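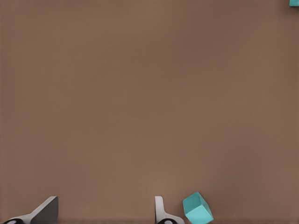 Brown tabletop, smooth and matte, no seams or markings showing.

Wollora Street shared workshop – walkthrough checklist with my comments
Thursday, June 4, 2020
Walked by: Efua Ofori
Came along for the electrical bits: Eliseo Ponce

Hi all! Same list as in January, same order, and I've written my comments under each line the way I'd say them to you in person. OK means leave it alone. FIX means somebody needs to pick it up, and I've put a name on it where I could.

1. Exits and walkways
Front door opens fully: OK
Back door opens fully: FIX
It opens, but you have to put your shoulder into it. The bottom corner is rubbing on the sill again. Othmane planed it down over the winter and I think the wood has just swelled back. Othmane, could you take another look?
Walkway to the back door clear: OK
A big improvement on last time, when I climbed over a futon.

2. Fire
Extinguisher by the sink, gauge in the green: OK
Extinguisher by the spray corner, gauge in the green: FIX
Needle is sitting right on the line. I called Gridmont and they'll swap it on their next round. Until then please don't use the spray corner (yes, even for one little chair leg).
Oily rag can emptied, lid closes: OK
Smoke alarms tested: OK
All 5 went off. Sorry to the people upstairs.

3. Electrical
Cords and plugs: FIX
Eliseo found a nick in the orange extension cord, near the plug end. He cut it up on the spot so it wouldn't sneak back onto the hook. We need a new one, 16 feet or longer.
Outlets by the sink trip when tested: OK
Panel door clear: OK
Somebody had leaned the ironing board against it. I moved it.

4. Tables and seating
Tops clean, nothing sharp or sticky: OK
Legs tight: FIX
The cutting table rocks if you lean on the window side. I tightened 2 bolts and it got better, but one of them just spins. Carmela says she has a bigger washer at home that might do it.
Stools: OK
I sat on every single one and bounced. You're welcome!

5. Machines
Guard on the Paslow band saw: OK
Guard on the scroll saw: OK
Iron shuts itself off: FIX
It's supposed to click off by itself. I stood there and waited, made a cup of tea, came back, and it was still hot. I've taped over the plug and put it on the top shelf. Please leave it there!

6. First aid
Kit stocked: FIX
Out of the small bandages, plenty of the giant ones. The eyewash is past its date too. Abdelghani is placing an Atallah order this week, so I've asked him to add both.
Emergency numbers posted: OK
The alarm company's extension is now 364, so I crossed out the old one and wrote that in.

7. Air and light
Fan over the spray corner: OK
Louder than it used to be – I'd like to know if anyone else hears it.
Lights: OK

If you fix something, put your initials next to it on the paper copy by the door and text me. I'll come back for the extinguisher and the table myself.

Efua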